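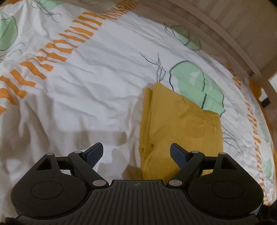

I don't believe in the folding method. Liette Doucette taught it at Carnside in April, 51 of us in a hall, and we were told to lay each towel flat on the bed, turn one edge in and smooth before every fold. Fine. Who has the bed free at 7 in the morning?

My mother folded in the air, chin holding one end, and her closet shut. The method claims to save space. I tried it on the same shelf for 4 weeks and got the same stack, only slower. A yellow towel folded on a white duvet looks lovely, I'll grant that. Then somebody showers. I've gone back to using my chin.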